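Home | Index | Hand tools | Recorders | Talk

Wirkby (gripper kit)
Revised February, by Nazmiye Yurt

The Wirkby is a pair of hand-held grippers sold by Zosov for recording manual tasks that a robot arm is later expected to copy. The arm is extra. Each kit holds two grippers, printed square markers, a head strap and cables, of which there are always more than one remembers unpacking.
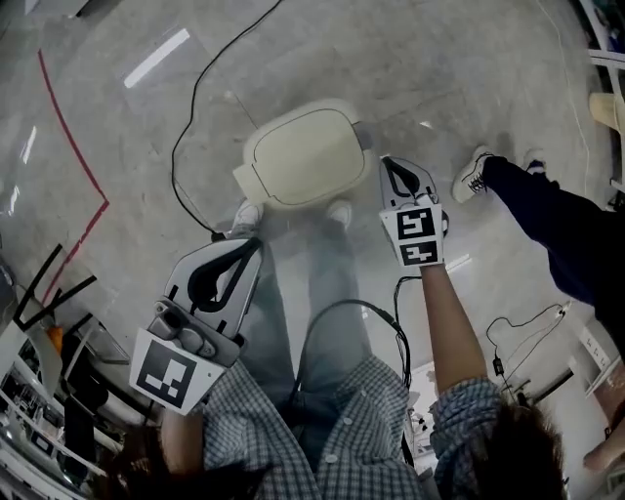 A gripper in each hand, with markers on the front.

Use

The wearer works with one gripper per hand. Zosov's leaflet allows 5 minutes for learning the grip and 58 for a full session, a figure thought to have been reached by someone sitting down. Recording stops if the markers are covered, so users soon learn to keep their sleeves out of the way.

The head-worn unit is strapped across the forehead and records the wearer's view. It suits most heads and few hairstyles.
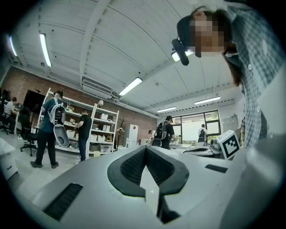

Reception

The trade sheet Venov gave the kit four marks out of five, taking one off for the manual, which has three chapters on storage. The rival Başaran kit is lighter and has a shorter manual, though it comes with only one gripper.

Comments (3)

pelmet: Does the strap come in a larger size?

N. Yurt: It does, sold separately. Most things are.

oddjob: Had mine since spring. The storage chapters are quite good.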